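3.2 Listing text and length of stay

We compared the wording of vacation home listings in two resort towns, Hilora and Foltevham, with the bookings each home received over one winter. Listings that named the walking distance to the lift were booked for longer stays, and this held for small condos as well as large houses.

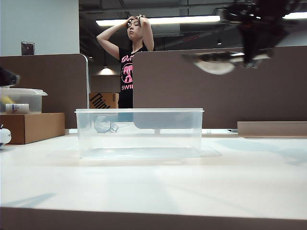 Figure 2. Workspace.

Price explained less than we had expected. Homes renting for more than 3,000 dollars a week filled at nearly the same rate as cheaper ones in Foltevham – the gap was wider in Hilora, where most owners use a single agency. Alemneh coded the text of all 80 listings by hand, and Alemayehu checked 10 of them again in August.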